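One Slice

Noreen Coughlan had been in her sister's kitchen in Janstead for two days before she used the toaster. She'd lived on crackers until then, and on the soup Siobhán Corrigan from next door had brought round in a lidded pan.

The solicitor, Mr Ó Néill, had told her to start with the small rooms and leave the kitchen till last. She started with the kitchen. The bedroom could wait, and so could the 86 letters Maeve had kept in a shoebox and numbered on the backs in pencil.

She put one slice in, on the left.

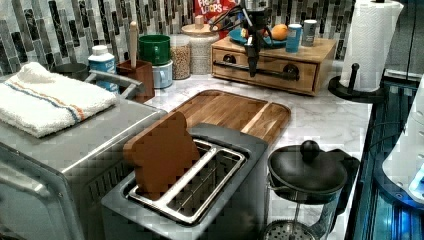 Maeve's worktop, with the towel still folded on the oven.

"You've only done the one," Siobhán said. She had come in by the back door without knocking, as she must have done for years.

"I only want the one."

"She always did two. One for her and one for whoever turned up."

Noreen looked at the empty slot. She hadn't turned up since December, and then only for a night, because the buses to Fenthorpe were bad and she'd wanted to be home before the frost. They had argued about the coffee. Maeve made it too strong and wouldn't be told.

"Will I take anything?" Siobhán asked. "To get it out of your way, I mean."

"What would you like?"

Siobhán considered the mugs for some time, the green one and the blue one under it. Then she shook her head and asked if the chopping board was spoken for. It had come from a man in Mosidden who sold them off a trestle table, she said, and the pair of them had gone on the coach together to get it. He'd wanted 100 for it. Maeve had walked off twice.

"Did she get it for less?"

"She did not. She paid him the full price and sulked all the way home."

Noreen laughed, which surprised her. She sat down on the step stool.

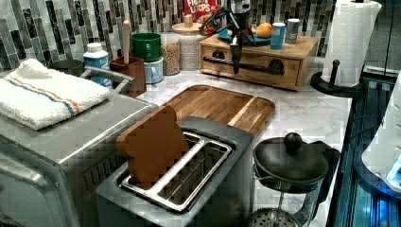 "Take the board," she said. "I'll hang on to the coffee thing."

"You don't like her coffee."

"I can make it weaker."

Siobhán didn't pick the board up straight away. She ran her thumb along the pale strip near the end of it and said she might leave it where it was until the weekend, if that was all right, so that the place didn't look so bare. Noreen said that was fine. There was no hurry – the house wasn't going on the market until she'd been through the loft, and she hadn't found the key to the loft.

"It's on the hook behind the boiler," said Siobhán.

"Is it?"

"With the one for the shed."

Noreen got up and took a second slice out of the packet.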